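Visit report: Ellau open day, Clesgate site

Ellau opened its manipulation lab at Clesgate to outside visitors for one afternoon in May. Our group had 25 places and two hours on site. These notes cover the kitchen cell, which took up most of the visit.

The cell is a furnished kitchen with a real counter and real cabinets. Nothing is fixtured. Staff put household items down by hand and leave them where they land. The task set for the afternoon was handling a lidded plastic pitcher on a counter with other items standing close by. The arm is a Franka Emika with a parallel gripper. Motion planning runs on Bretari, Ellau's in-house package.
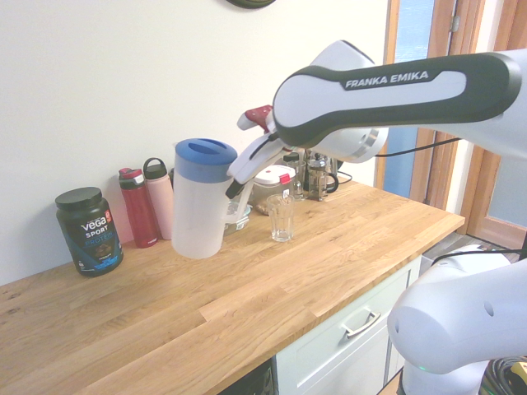
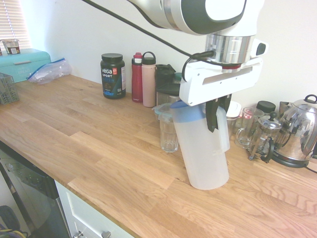
Page last changed: June, 9:40 a.m.

Grasp selection was the main topic of the talk. A pitcher handle gives the fingers a narrow part to close on, but the load hangs to one side of the grip and the body can swing into its neighbors. Clear glassware is the harder problem. Depth readings through a drinking glass are unreliable, so the planner keeps a wider margin near anything it has marked as transparent. The margin is set by hand for now.

Ellau has logged 1263 pitcher trials since the cell was built. The breakdown by failure type was shown on a slide but was not in the handout, and I did not get it all down. Slips at the handle and contact with a neighboring item were listed separately. We saw 9 trials. Cycle time was slow by factory standards, and the staff made no claim otherwise.

Questions were mostly on recalibration. The cameras are checked every morning against a printed target. If the check fails, the cell stays down until the mounts have been adjusted.

The second stop was the Iwasaki room, where the gripper fingers are molded and tested for wear. It was too short to report on properly. Safety shoes are required there and loaner pairs run small.

Parking is behind the building. Sign in at the side door.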